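Aug 6, 2018

Back at MacLeod after nine days off, sunburned on one side from driving. My login had expired, my mug had moved, and the returns line is now called the Recovery Cell. There was a laminated sign. I have worked in returns for long enough to know that when they laminate something it is staying.

The big news is the arm. It went from "a trial" to "the arm" while I was at the lake, and from "the arm" to "he" sometime before lunch. Brayden calls it Kevin. Isabelle Charbonneau, who runs the floor and signs for things, calls it the asset, and told us in the stand-up that the asset would be taking on mixed household, meaning all the kitchen stuff and cleaning stuff that comes back from the Prorkport stores in no kind of order. I used to be mixed household. I was pretty good at it, too. You get so you can tell by the weight of a tote whether someone has hidden a cast iron pan at the bottom.

So what am I now? I am "exception handling." When the arm can't make up its mind, a light goes on, and I walk over and make up its mind for it. Then I press the green button and walk back. My step count was ridiculous. Brayden Girard has the same job on the other side of the aisle and has brought in a folding stool, and I'm thinking about the stool a lot tonight.

We did 649 pieces on the shift between the arm and the two of us. My old record by myself was over 400, and I reminded Isabelle of that. She said it was a different metric. I asked which metric and she said it would be in the slides.

What bothers me is the quiet. Mixed household used to be the talking table. You'd hold up some awful gadget and the whole row would have to guess what it was for, and Brayden would guess wrong on purpose, and it got you through to the break. Now the awful gadgets go to the arm, and the arm doesn't hold anything up for anybody. Two of the women who used to stand with us went over to Urden in February, when the rumors started. I don't blame them. Urden has windows.

To be fair (I'm trying to be fair, I promised Dad on the phone) my wrists don't hurt. By this time of night I'd usually have the frozen peas on. And the bending is gone, the really deep bending for the last thing in the tote. There are people here with worse backs than mine who would have signed up for Kevin years ago.

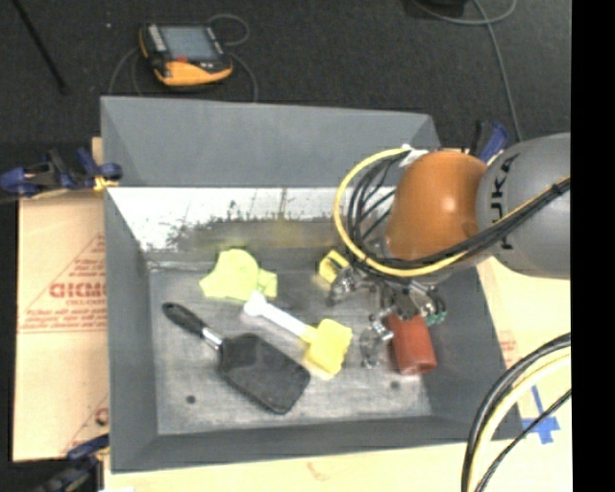
The man from Orklow who set it up stayed through the afternoon, and he was nicer than I wanted him to be. He said soft things are the worst, cloth most of all, because it never lies the same way twice. I said I could have told him that for free. He wrote it down anyway, and then he asked how I pick up a rag, and I had no idea. I had to go and do it a few times while he watched my hand. Pinch in the middle, it seems, and then a sort of flick. All these years and I never knew I had a flick. He asked if he could film it and I said let me think about it overnight, so that's what I'm supposed to be doing instead of this.

If I say yes I suppose the arm gets the flick. If I say no, the light keeps going on and I keep walking. Brayden says ask for money. Isabelle says there's a certificate.

Other business. The vending machine is still out of the good pretzels - some things they don't automate because they already have. Locker 9 is mine again after the great key mix-up. Need to buy insoles. Need to look at the stool Brayden has and find out where he got it, without letting him know I've come around to it.

Set the alarm for the early one. Peas can stay in the freezer.

Recent entries
The lake, mostly rain
My mug has a chip in it now
Stand-up meeting, sitting down
What they said about the trial
Leaving cake for the Urden two
Tote with a cast iron pan in it
Older entries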